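The gripper that learned to ignore the cable
Posted 15/11/2020

"I want to say up front that the first result was an accident," she says, pouring coffee into a mug with no handle. "We were trying to show that our method worked. What we showed was that it loved cables."

She leads the small manipulation group at Torkurent, and asked that I leave her name out, on the grounds that her mother still believes she is going to be a dentist. The group's project is called Flindino. It concerns a question that sounds like it should have been settled decades ago: how does a robot looking down at a table decide which of the things down there is worth picking up?

The usual approach is to show the robot a lot of grasps done by a person steering it, then let it imitate. Flindino does that too. The twist is in what the group does with the boring parts. Each recorded grasp includes a stretch where the arm is hovering, drifting or second-guessing itself, and most labs trim that off before training. Her group kept it.

"Everyone throws away the dithering," she says. "I've been dithering my whole life, and I thought there might be some information in it."

The idea is that a human operator who hesitates is usually hesitating over something: a shadow, a bit of clutter, another object lying too close. If the model has to predict the hesitation as well as the grasp, it should end up paying attention to whatever caused it. They recorded 512 grasps this way, all of small household things, and trained one model on the full recordings and one on the trimmed ones.

Then they turned both loose, and both went for the cable.

"Straight for it. Every time there was a cable anywhere near the target, the fingers went and pinched the cable. One of my students said it was like watching a cat. I have two cats, and I thought that was unfair to the cats."

The fault was in the recordings. Cables had only ever shown up next to things that were about to be grasped, so as far as either model could tell, a black line on the table meant lunch. The group spent most of January recording again, this time with cables left lying in places where there was nothing to pick up, and with operators told to take as long as they liked.

"They took very long," she says. "One of them ate a sandwich. It's in the data."

After the second round the two models came apart. On 23 test layouts that neither had seen, the trimmed model still grabbed a cable or a shadow edge in most of them. The one trained with the hesitations left in made that mistake in 3. She is careful with the number, and reminds me twice that 23 layouts is a small test and that the paper says so in its second paragraph, "where people might trip over it."

I ask whether bottle caps are a hard case. She gives me the look that people give when you have asked about their least favorite child.

"Caps are horrible. They're low, they're round, they're smooth. A mug gives you a handle. Well, not this mug. A cap gives you a rim and wishes you luck. And with a cable right up against it you have almost no room to be wrong on that side."
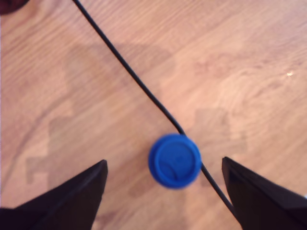 What the wrist view leaves out

The part of the work she would most like to talk about is the part the reviewers liked least. Flindino sees only what the wrist camera sees, and the wrist camera has a habit of looking at its own mess. The arm throws shadows over the very thing it is trying to grasp. Focus goes soft as the fingers come down. On a glossy wooden surface the grain makes its own lines, some of which look very keen to be cables.

"A reviewer asked why we didn't just put a second camera on the ceiling," she says. "Because then it would be a paper about a ceiling."

A group at Athumani is now trying the same training recipe with a different arm, and has already written to complain about the file sizes. Dithering, it seems, takes up a lot of disk. Her own next step is fabric, starting with socks, and she is not looking forward to it.

"With a cap, at least you know where it ends," she says, and goes to see whether there is any more coffee.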